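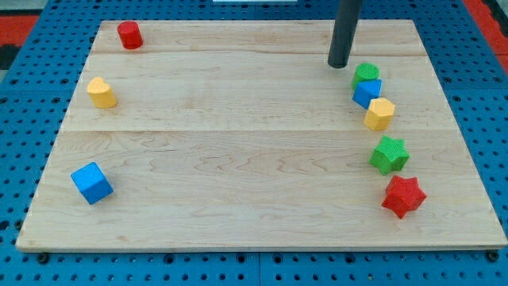

Minutes of the autumn programming meeting of the Fliltska art space, held in the upstairs room. The meeting opened at 7:10 p.m., ten minutes late, the chair having the only key. Present: the chair, the secretary (taking these minutes under mild protest), the programmer, the two studio representatives and 16 members. It was noted that the November open call wants small colored forms on a plain ground, in the general spirit of a red cylinder and a yellow heart set well apart on pale wood, and that the wording of the call still runs to four pages. The programmer undertook to get it down to one. A member asked if the one page could be in a normal type size. It could.

1. Minutes of the last meeting

Approved with one correction. The phrase "lively discussion" under item 6 was changed to "discussion." The member who had asked for the change then spoke on it for a while, and the secretary was asked to leave that out.

2. Matters arising

The sound installation in the stairwell has been switched off. The neighbors had written to say they could hear it, and the artist had written to say that they were meant to. The artist has accepted the decision and has asked that the silence be credited. Agreed, on a card no larger than the others.

The letter to the city about the loading zone has had no reply. The secretary will send it again with a different subject line.

3. The Tyagi performance

Most of the evening went on this. The programmer reported that the Tyagi group has now sent a full proposal for the spring: a performance lasting 16 hours, from six in the morning until ten at night, in which the performers move a quantity of river clay from the front gallery to the back gallery and then return it. The public may come and go. The public may also carry clay.

Points raised:

The floor. The front gallery was sanded and sealed last winter and is still being paid for. The group proposes to lay no covering, as a covering would "stand between the act and its trace." The studio representatives said they would like something to stand between the act and its trace, and suggested tarps. The programmer will put this to the group in kinder language.

The hours. The lease permits events until 9 p.m. A member proposed that the last hour be understood as taking down. The chair felt the landlord might have his own view on people taking down clay by candlelight, and asked that the group start at five or finish at nine.

Participation. There was real disagreement. Several members argued that asking visitors to carry something heavy with strangers was the whole strength of the piece, and that the space had done far too many shows where taking part meant writing a wish on a tag. Others felt that a visitor who walks in out of the rain and is handed a wet lump has not agreed to very much. One member recalled the bread piece of a few years ago, when people stood along the wall with their coats on and waited for it to be over. Another member recalled the same evening as the best thing the space ever put on. Both had evidently been there.

Proposed: that visitors be offered clay and may say no, and that saying no need not be performed. Carried, with 2 against.

Documentation. The group wants no photographs. The grant requires photographs. The programmer thinks a written account by a witness might satisfy both, and will call the grant office to ask. Members were requested not to all volunteer as the witness. None did.

The performance was approved in principle, subject to tarps, hours and an answer about the photographs. The programmer asked that the word "tarps" not appear in the letter. It will appear in the contract.

4. Pradau exchange

The studio exchange with Pradau will go ahead. They send us one artist for five weeks and we send them one. Their artist works with smoke. The secretary was asked to find out how much smoke, and of what kind, before the studio is assigned, and to check the detectors in the north studio, which go off for toast.

Our candidate will be chosen from the applications received. There are two so far, one of them from a member present, who left the room for this item and could be heard in the corridor. The deadline was extended to the end of the month. A second reminder will go out, shorter than the first.

It was also noted that Pradau's own announcement describes our space as "raw" and "pre-institutional." After some back and forth it was decided not to ask for a correction. The heating engineer had used stronger terms.

5. Gekley catalog

The essay for the Gekley catalog has come in at about three times the agreed length. It is good in parts. The studio representatives asked which parts. The programmer offered to mark them, and the chair reminded everyone that the printer charges by the sheet and not by the idea.

There was a complaint that the essay never mentions the work. The programmer replied that the work is discussed in the footnotes – the long ones, toward the end. Members who had reached the end confirmed this. The author will be asked to move some of the footnotes up and let some of the rest go. The cover stays gray. A proposal for a different gray was heard and not seconded.

6. Any other business

Wine at openings. Members are again asked to let the visitors reach the table first.

The lost property box contains one shoe, a tripod bag with no tripod and a small painting. The painting may be a submission. It will be kept until the next meeting, at which point it will either be returned or hung.

A member asked for the space to adopt a statement on what performance is for. The chair suggested a draft be circulated by e-mail. The secretary suggested it not be circulated to the full list. No draft was promised by anyone.

Chairs. The folding ones that pinch are to be marked with tape.

7. Next meeting

Same room, 7 p.m., second key to be cut beforehand. The Tyagi proposal will be first on the agenda. The meeting closed at 9:40 p.m., and the last part of item 5 was finished on the stairs.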